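There is good news for anyone who has had the songs of Kallio stuck in their head since spring. The four-piece pop group has confirmed that its second album, Mirnano, will be out in October, and a run of 12 shows will follow right behind it.

The announcement came on August 17, 2023, in a long and rather sweet letter to the fan club, and by dinnertime the presale page had slowed to a crawl (we know, we were on it too).

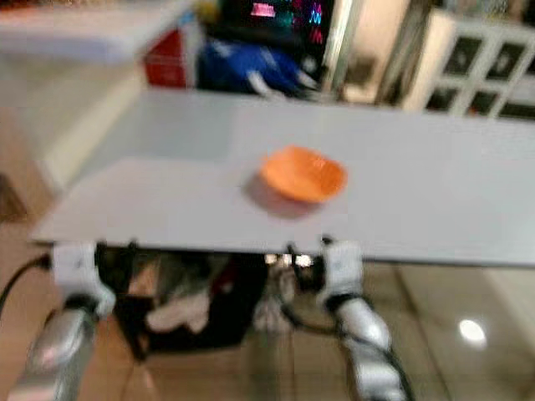 Page 5

Fans who have been with the group since those first home recordings will remember how small it all was back then — one keyboard, a borrowed drum machine and a great deal of heart. The debut was made in a spare bedroom, and you could hear the neighbors' dog on at least one track. The new record was made at Stiditz, the old dairy turned studio just outside Pletelmont, and the group says it had the run of the building for 35 days. 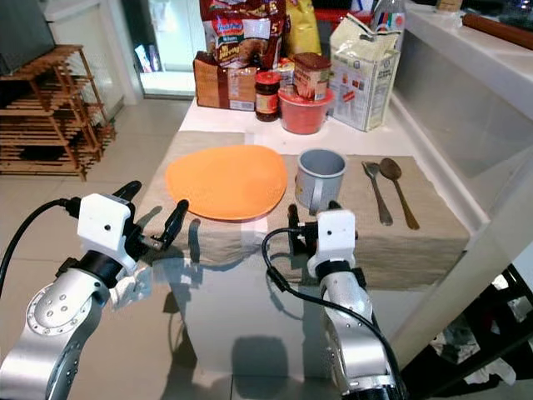 What came out of all that time, going by the two songs shared with the fan club so far, is a bigger and brighter sound, with real strings on the slow one and a chorus on the fast one that you will be humming in the grocery line whether you want to or not. The harmonies are still front and center, I am happy to say, and the lyrics are as plain and kind as ever.

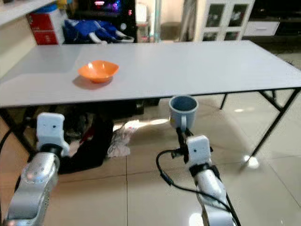
Orange bowl on a light gray table.

The tour opens with a hometown night in Pletelmont, where the group last played to a packed hall and stayed so long afterward signing posters that the lights were turned off on them. Fan club members get first pick of the seats, and everyone else can buy when the general sale begins in the fall. There is a limit of five tickets per person.
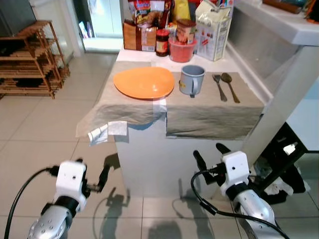
Table setting with a mug, fork and spoon.

The first single should reach radio stations a couple of weeks before the album does, and a vinyl edition with a fold-out lyric sheet is planned for later in the winter.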